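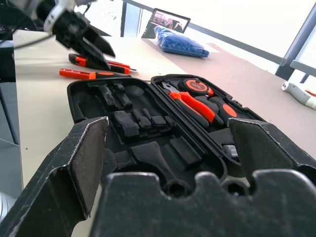 3.2 Storage state of the tool cases

Figure 2. Open tool case on a light-coloured table. The cavities of the larger tray are empty; pliers, a tape measure and a screwdriver remain in the narrower compartment. Two loose orange hand tools lie on the table beyond the case.

Moulded cases differ from drawers and tool rolls in that each recess is cut for one item. The outline of the recess therefore acts as a label, and a missing tool can be noticed without a written list. We were interested in how far this holds once a case has been partly unpacked, and in which order people refill it.

The study used 14 household tool cases, all of the two-sided type that opens along a central hinge. Each was given to a participant in a partly unpacked state, with the removed items placed on the same table. Participants were asked to return everything to the case and close it. No time limit was set. Sessions were coded by the second author (Gkikas) from written notes, and 23 sessions were retained for analysis. Sessions in which the lid was closed before all items had been attempted were coded separately and are treated in Section 3.4.

We distinguish between two kinds of recess. A specific recess follows the outline of its tool closely enough that no other item in the case will sit flat in it. The long handle-shaped recess in the larger tray of Figure 2 was coded as specific. A serial recess belongs to a row of similar cavities, such as the elongated slots and the small rectangular pockets in the same tray. Serial recesses accept a neighbouring item with only a small misfit, and the error may not show until the last item in the row is left over.

The case in Figure 2 was coded as "one side cleared". In this state the foam of the larger tray is fully exposed, while the pliers, with their orange and black handles, and the round tape measure still occupy the other side. Participants given a case in this state generally began with the largest free item and left the serial recesses until last. Six participants departed from this order and filled a row first.

Colour was of little help in matching. Where handles share the same orange and black scheme across a set, colour shows that an item belongs to the case but gives no indication of its position. Manolakis raised the same point in the pilot, in which 4 cases with uniform handle colours were used. Contrast between tool and foam did help with checking, as an empty recess in black foam was easily overlooked when the case was viewed from a low angle.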